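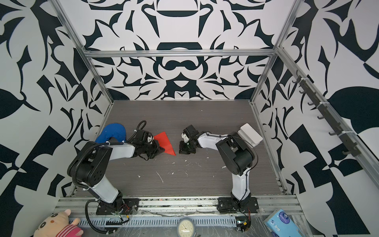 Pattern & Print

Why I have fallen for big, loud, black and white wallpaper

I spent most of December staring at a blank wall in our downstairs loo. It was a sort of tired magnolia, the colour of old piano keys, and every time I washed my hands I thought, I could do something with you. Well, I have! It is papered from skirting to ceiling in enormous black leaves on a white ground, with great curling tendrils that run right up behind the cistern, and I love it so much that I have started leaving the door open so I can see it from the hall.

The paper is called Torkel and it comes from a small printer's called Bundorier. I found them by accident when I was looking for lining paper (which is about as dull a search as you can do) and ended up ordering six samples. They had a floral in there too, Magbanua, all fat petals and pointy little seed heads, and I went back and forth for weeks. I taped both of them up and lived with them. Magbanua looked wonderful in the morning and a bit busy by teatime. Torkel looked good all day, so Torkel it was.

What I hadn't understood before is how much work symmetry does. If you take a swirl on its own it's just a swirl, quite pretty, and you stop noticing it. Flip it and set the two side by side and suddenly there's a face, or a vase, or a moth with its wings open. My husband sees an owl above the light switch. I see a soup tureen. We have had proper arguments over it, and now I can't unsee the owl, so he has sort of won.

The other thing is scale. I had always been told that small rooms need small patterns, and I think that is plain wrong. Our loo is tiny and the repeat on this paper is huge, so you never see the whole of a leaf more than a couple of times, and the room feels bigger for it. Small prints in small rooms make me feel as if I'm inside a biscuit tin.

Now for the hanging, which I did myself over two days with a borrowed pasting table. Black and white is not forgiving! A join that's a hair out on a soft grey stripe will pass, but on a hard black edge it jumps straight at you. I cut every drop with a good 20 cm spare to get the match right, and I still went wrong behind the door, where two halves of a leaf miss each other by the width of a pencil. I filled it in with a black felt pen – it's fine, you would have to be shut in there for some time to spot it.

I also painted the edges of the strips before hanging, running a grey pencil down the dark bits so no white paper showed at the seams. It's fiddly and it made my fingers filthy, but I'd do it again.

Corners are their own misery. Ours are nowhere near straight, so I wrapped a narrow strip round each one and started afresh with a plumb line on the next wall. You lose a little of the pattern in the fold. After a week I had stopped looking for it.

The woodwork is painted in Plimov, a dark green that looks nearly black until the sun gets to it. I had planned on white and I'm so glad I changed my mind, as the green calms everything down. The towel is mustard. The soap dish is an old saucer.

I've got one full roll left over, plus a bit, and I'm eyeing up the backs of the bookshelves in the sitting room. There are 30 cm between the shelves, so I'd get one good curl in each gap if I plan it carefully. I might cover the inside of the hall cupboard too, just for the fun of opening it.

Samples are still taped to the landing wall if anyone is passing and wants to vote.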